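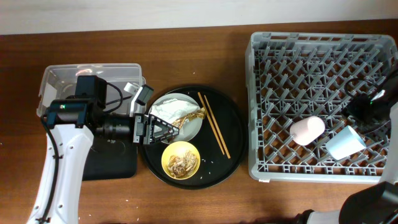
Settimio Rinaldi says scraps should come off the plates before anyone stands up, and that it makes no difference which plate they end on. I think it does. Paper napkins and wrappers go together on one plate, food goes in a small bowl, and the bowl gets emptied first. Chopsticks I leave on the tray until last as they roll.

We ate late on Wednesday, so I timed the clearing up for once. It took 9 minutes, with the table wiped twice for stray rice. The grey rack holds enough for the two of us if the plates go in at the back.

I still want a second round tray. The shop in Drasstead had one, but it was too wide for our cupboard. I'll try again in December.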